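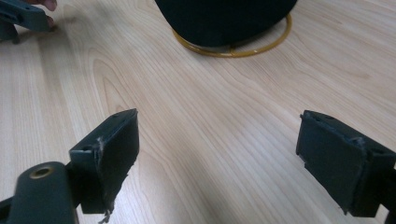

2020-04-26

Gripper pair, pads again. Left finger on no. 1 is shredding along the lower right side, strip hanging off it, stringy. Right finger not as bad, bit of fraying along the bottom edge. Both scuffed pale at the corners. Want to swap both anyway, a mismatched pair closes crooked and then I chase it for an evening.

Pad stock: the Duton sheet is nearly gone, enough for one more pair if I cut it tight. Ifeanyi says try the Prillik stuff, softer, sticks better to round things. Glue is the question. Last lot in January let go at 465 cycles, and it was the glue not the pad.

Counter read 1139 when I stopped. Didn't reset it – leave it alone pls until the new pads are on.

Brass insert in the jaw housing: checked with the long screw, goes in straight, no wobble. Urmas put those in hot and I was sure they'd pull. Fine so far.

To do
– peel old pads, scrape, wipe down, 30 min before gluing
– cut new ones 2 mm short of the bottom edge so they don't catch on the table
– reprint right finger?? ask Urmas Grīnberga which file, there are three called final
– no. 2 not looked at properly yet, do its pads at the same time if the sheet streches

Closing on the round thing with the yellow ring under it: approach low, fingers level, wide open. If one finger rides up on the ring, back off and start agian, don't force it.

Rebane order not in. Ifeanyi Onyeka is going past Grarkircombe and can pick up clamps – small ones, the big ones mark the housing.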